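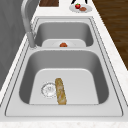 Irja Kemppainen read our first draft and asked why a project called "Comparing Two Grippers" spent four pages on bread. Fair point. We have cut it to one paragraph, and it is this one.

The bread matters because it is long. Our two simulated grippers, Lerkatska (two fingers, narrow, pointed) and Cladby (wider, padded, slower), did about equally well on small round things like the tomato. The loaf in the sink separated them. Grab it off center and it swings, then hits the wall of the basin, and the physics engine expresses its feelings.

Setup

Both grippers went on the same simulated arm, in the same kitchen, with the Birham controller at default settings. We ran 2,000 attempts per gripper, mostly overnight, on a lab machine that also heats the room. An attempt counted as a success if the item ended up on the counter and stayed there. "Stayed there" was added in July, after we looked at where the loaves were going.

Results

Lerkatska was faster and dropped more loaves. Cladby held on to nearly everything it closed on, but it needs space on both sides, and a basin wall is the opposite of space. In 17 of its attempts it refused to let go at all. Hélder Calado suggested calling this "grip retention" and listing it as a strength. We have listed it as a bug.

The Teixeira camera placement, looking down into the sink, beat the side view for both grippers. From the side, the near rim hides whatever is lying low in the bowl.

Problems

For seven weeks our friction value for the crust was the one meant for rubber. Those early runs look wonderful and are in the appendix, where they can't hurt anyone. All numbers in the main tables come from the rerun.

We never tested on a real arm. The lab's is booked until spring, and it has never met a baguette.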